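Waditz opens its kitchen to the next stage of Entili

Waditz is delighted to say that Entili, our long-running effort to teach a robot arm the ordinary business of clearing up, has now gathered 3759 examples of dishwasher work, with a good many more planned before the end of January. 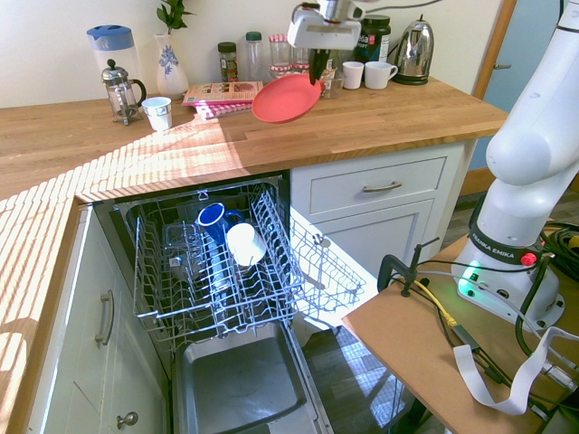
Who decides what counts as a good example?
The person guiding the arm marks each attempt when it ends, and a colleague at Grandmont looks it over again before it goes into the collection.

Of the examples gathered so far, 1805 deal with the upper rack, where cups and mugs lie at all sorts of angles and the wire tines leave little room to spare.

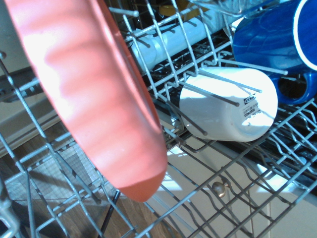

"We keep the awkward attempts as well as the smooth ones, and I'm really rather fond of them," said Melur Simanjuntak, who leads the work at Waditz. "A learning system that has only ever met a tidy rack will be in for a shock in my house!"

Our partners at Illimell will begin training on the collection next month, and we warmly invite other groups to write to us. Visits to the kitchen are on Friday mornings from 10, for parties of up to 20.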